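FOR IMMEDIATE RELEASE

Skadbridge Swap Shelf Comes Back in March with Longer Hours and a Second Room

SKADBRIDGE -- I've been running the Swap Shelf out of the old Pladlow reading room for a while now, and I'm so happy to say we're opening again in March, with twice the space and (finally!) a door that closes properly.

If you haven't been, it's simple. You bring household things you don't use anymore, you put them out, and you take home whatever catches your eye. No money, no tickets, no points. Last season we had 200 households through the door, and people went home with lamps, jigsaw puzzles, cake tins, curtain rods and one very handsome umbrella stand that I still wish I'd grabbed for myself.

The new room is for kitchen and pantry things only. We had 21 boxes of plates and glasses stacked in the hallway by the end of last season, and everybody was squeezing past them sideways with their coats on -- not great. Now they get their own shelves and a long counter by the window, and the hallway goes back to being a hallway.

We're also adding a pickup run from Nilham. It leaves from the bus turnaround at 9:20 a.m. on swap mornings and takes up to 17 bags or boxes per trip, so please label yours and keep them light enough for one person to lift. Furniture still has to come on its own wheels, I'm afraid.

A few house rules, same as before. Clean things only, please. Electrical items go on the table by the entrance so they can be plugged in and tested. No mattresses, no car seats, no paint. Anything left at closing time goes to the Taipe thrift barn, which has been taking our leftovers from the start and has promised to keep the van coming.

Doors open at 10 a.m. and we close at 2 p.m. The first 20 people in get a free tote bag, printed in a green that came out much brighter than I expected (I love it).

Reporters and photographers are welcome any swap morning. Ask for me at the front table, or leave a note in the Swap Shelf mailbox at the Pladlow reading room.
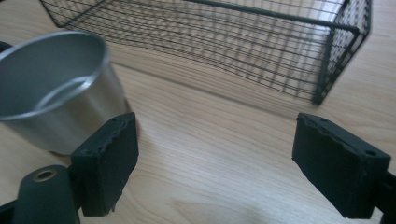
If you're coming to write about us, try to get there before 11, when the kitchen room is still full and I have time to talk. Bring a mug to swap if you have one to spare!

###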